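Home | News | Recycling | Newsletter archive | Contact

Hidville Residents' Newsletter
May 26, 2019
By the newsletter editor

Litter and the hall floor: what goes in the yellow bin

Following the last residents' meeting, we have changed the way rubbish is dealt with in the ground floor hall. Most of you will have noticed by now. For anyone who has been away, or who uses the side entrance and never comes through the hall, the details are set out in this item.

The tall bins by the main door have gone. They were emptied twice a week, which was not enough in warm weather, and people had started leaving things on the floor beside them when they were full. Paper cups were the main problem. A cup with an inch of coffee in it does not stay upright for long on a tiled floor, and the grout between the tiles marks easily. The cleaning firm, Lozano, charged us for 13 extra visits over the winter, nearly all of them for spilt drinks.

In place of the tall bins we now have small open ones, and they are yellow so that they can be seen against the floor. They hold less, and they are emptied every day. There are also flat trays for cups and other small things that people have put down and mean to come back to. Anything left on a tray overnight is treated as rubbish.
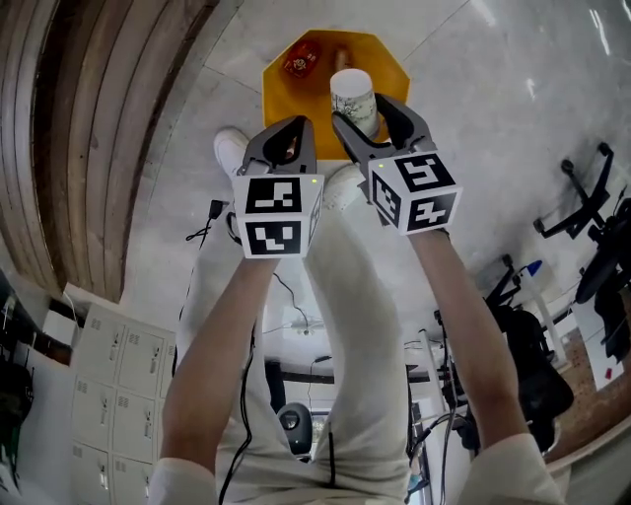

Paper cup at the edge of the yellow tray, on the hall floor.

The trays have only a slightly raised rim. They are meant for standing things on and will not hold back a full drink if it goes over. Please empty your cup first. The sink in the post room can be used for this, and the door is kept unlocked until ten in the evening. If you have finished with the cup altogether, it goes in a bin and not on a tray.

Several people have asked whether paper cups can be put out with the cardboard. They can't. Most takeaway cups have a thin plastic lining, and our present collection does not accept them with paper. The same goes for the patterned ones, which look like plain card but are usually made the same way. They go in general rubbish with the lid off. Cardboard sleeves can be pulled off and put in the paper sack under the stairs.

Snack packets are also general rubbish. Please don't fold them up and push them inside a cup. It saves a little room, but the cups are taken out for a separate count during the trial (see further on) and the packets then have to be picked out by hand. Tissues and napkins should be dropped straight in. They can't be recycled either, whether they look clean or not.

We were asked at the meeting why the bins have no lids. The first ones we looked at, in the Istaver catalogue, had a swing lid, and they came out dearer and were awkward to empty. With an open bin you can see at once what is in it and whether it needs doing. The drawback is smell, so food scraps must not go in. Take apple cores, banana skins and half-eaten sandwiches to the food caddy in the yard.
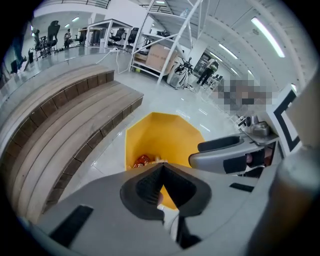
A word about where the bins are put. They have no fixed place and are light enough to be moved with a foot, so they do wander. Please keep them off the steps and away from the bottom of the steps, where people coming down may not be looking at their feet. Anyone with a pushchair or a delivery trolley should feel free to move a bin to one side, as long as it goes back afterwards. The trays should lie flat on the floor with space to walk past. They must not be propped against a wall, as they slide.

The floor itself will be cleaned once a week in the ordinary way. If you spill something, please wipe it up at the time. There are cloths on the shelf in the post room, and used ones go in the bucket underneath. Don't use the spray cleaner from the cupboard on the tiles. It leaves a film and makes them slippery. Plain warm water is enough for tea, coffee and juice.

On costs, the residents' fund set aside 800 pounds for the change, to cover the bins, the trays, liners and a new caddy for the yard. The whole cleaning budget for the year is 2,224 pounds, and the aim is to stay inside it. If the extra call-outs stop, we should manage that. The figures will be on the noticeboard with the usual quarterly sheet.

The trial runs until the end of June. During that time the paper cups will be kept apart when the bins are emptied, so that we can tell how many there are. Plarberg, who collect from the business units across the road, run a separate cup round and have said they would add our building if there are enough to make it worth a stop. There would be no charge for the first 2 months. We will report the result in the July issue.

Comments so far have been mixed. Some residents like being able to put a cup down somewhere while they look for their keys. Others think the trays encourage people to leave things lying about, and would sooner have bins only. Both views will be put to the next meeting. If you can't come, write your comments down and leave them in the newsletter box in the post room, with your flat number.

Liners are kept on the bottom shelf in the same room. If you find a bin without one, please put one in and fold the edge over the rim. Spare trays are behind the door.

Last updated: Sunday evening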